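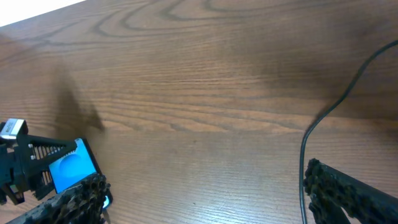 ## November, past ten at night

I promised myself I'd write something every evening of this posting, so here I am, shoes off, tea going cold. The patrol boat *Trujillo* came back into Udley a little before supper, and I was so glad to see her lights that I waved like a kid (no one waved back, bless them). She'd been out 2 nights on the smuggling watch off Draltitz, 3,442 people in the town and I think half were on the quay. 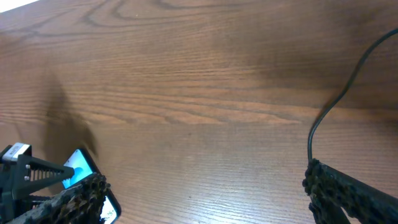
Tristoletti thinks I worry too much and that the navy would have radioed if there had been any shooting. Well, maybe so! But the statement this morning said only that 6 men were detained and a launch was seized, and that leaves an awful lot of room for a person to lie awake in. I read it over three times and then called my sister.

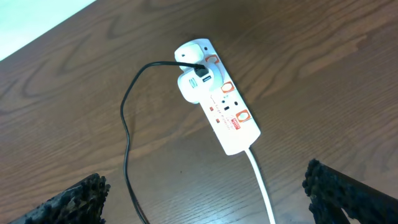 *Udley Harbor Press Desk, night team*

I'm on again at six, and I still have to find out which pier they're using for the briefing.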